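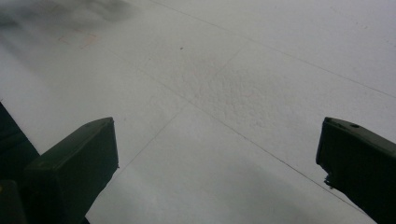 How a Basketball League Table Works
A guide for young readers from the Tillport Youth Basketball League

Every team in a basketball league wants to know how it is doing compared with the other teams. The list that shows this is called the standings, or the league table. Many newspapers and websites print standings every morning during the season. This guide explains what the columns mean, how teams are put in order, and what happens when two teams have the same record.

What is a record?

A team's record is the number of games it has won and the number it has lost. The wins always come first. If the Grelel Herons have won 14 games and lost seven, their record is written 14-7, and a person reading it aloud would say "fourteen and seven."

A basketball game cannot end in a tie. If the score is even when time runs out, the teams play an extra period called overtime. If the score is still even, they play another. For this reason a basketball record has only two numbers. In soccer and in some other sports, games may end in a tie, and the record then has three.

Adding the two numbers together gives the number of games a team has played. The Herons have played 21 games.

What is a winning percentage?

During the season, teams have often played different numbers of games. One team may have had a game moved on account of snow, and another may have played twice in one weekend. Counting wins alone would not be fair to the team that has played less.

To solve this problem, the league uses the winning percentage. Divide the number of wins by the number of games played. For the Herons, this is 14 divided by 21, and the answer, rounded to three places, is .667. The column for winning percentage is usually marked PCT.

A team that has won half its games has a winning percentage of .500. Announcers call this "five hundred" and may say that a team is "above five hundred" or "below five hundred." A team that has won every game has 1.000. A team that has won three games out of every ten has .300, read aloud as "three hundred," although the team has certainly not won 300 games.

What does "games behind" mean?

The column marked GB stands for "games behind." It shows how far each team is from the team in first place. The first-place team has a dash in this column.

To find the number, follow these steps.

1. Subtract the second team's wins from the leader's wins.
2. Subtract the leader's losses from the second team's losses.
3. Add the two answers and divide by two.

Suppose the Herons lead with 14-7 and the Brusex Comets are 12-8. The difference in wins is two. The difference in losses is one. Two plus one is three, and three divided by two is one and a half. The Comets are one and a half games behind.

Half games surprise many readers. No team plays half a game. The half appears when one team has played an odd number of games more than the other.

What if two teams are level?

At the end of the season, two teams may finish with exactly the same record. The league must then use a rule called a tiebreaker. Leagues choose their own tiebreakers and publish them before the first game. In the Tillport league, the following are used in this order.

Head-to-head record. The league looks only at the games the two teams played against each other. The team that won more of them is placed higher.

Division record. If the head-to-head games were split evenly, the league compares how each team did against the other teams in its own division.

Point difference. If the teams are still level, the league adds up all the points each team scored and subtracts all the points scored against it. The team with the larger answer is placed higher.

Point difference can be worked out for one game as well. If a team wins 91 to 62, its point difference for that game is 29. The losing team's is minus 29. To keep scores respectful, the Tillport league counts no more than 20 points from any one game toward this tiebreaker. Running up the score against a weaker team brings no advantage.

Why do the standings matter?

The standings decide which teams go on to the playoffs in March. In Tillport, the top four teams in each division take part. The first-place team plays the fourth-place team, and the second-place team plays the third. The team with the better record plays on its home court — this is called home-court advantage. Many players find it easier to play in a gym they know, with their own families in the seats.

The standings also help coaches plan. A team that has already earned its place may give more time to players who have spent much of the season on the bench. A team that is one game out of fourth place will want to practice hard for its last few games.

Who keeps the standings?

After each game, the scorekeeper and the referee both sign the score sheet. The sheet is sent to the league office, where Hubert Pietrzak, the league statistician, enters the result and checks it against the running totals. Last season there were 153 games in all divisions, and each had its own signed sheet. The new table is posted at 9 a.m. on the morning after a game, on the league's web page and on the notice board at the Iyengar Gymnasium.

A player or parent who believes a result has been entered wrongly should tell the team's coach. The coach may then ask the office to look at the score sheet again.

Words to know

Division: a group of teams within a league that play one another most often.

Overtime: an extra period played when the score is even at the end of a game.

Playoffs: the games held after the regular season to decide the champion.

Streak: a number of wins or losses in a row. W3 in the table means that a team has won its last three games. L2 means that it has lost its last two.

Tiebreaker: a rule used to place one team above another when their records are the same.

Try it yourself

The Comets win their next game, and the Herons lose theirs. Write down the new record for each team. Then use the three steps given earlier to find how many games behind the Comets are now. The answer is half a game.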